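Jul 2, 2021

So I finally gave up on my old phone and bought the Boldale, after three weeks of reading reviews at midnight and driving everyone in the house batty. I paid 302 dollars for it at the Vutari shop in the mall, case included, and I'm quite pleased with myself – the same model was 40 dollars more online once you added shipping.

The battery is a modest 3000 on paper, and I was worried about that, but I get from breakfast to bedtime with a bit left over (I'm mostly on maps, messages and far too many podcasts). The screen is lovely indoors. Outside at noon it's a different story, and I've been squinting at it under a ball cap like my grandfather.

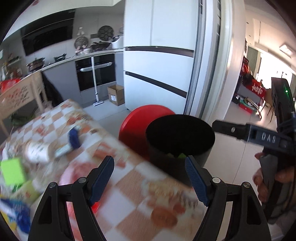 The black container, with a bit of green down inside.

Sound is my one real grumble. The speaker sits right where my palm goes when I hold it sideways, so every hockey highlight comes out muffled. I've dug out my old Bondent earbuds and they paired on the second try, so that's that sorted for now.

Would I tell you to buy it? If your budget stops well short of 600, yes, I think I would. If you can hang on until October, there may be a new colour, and I did have my heart set on a green one.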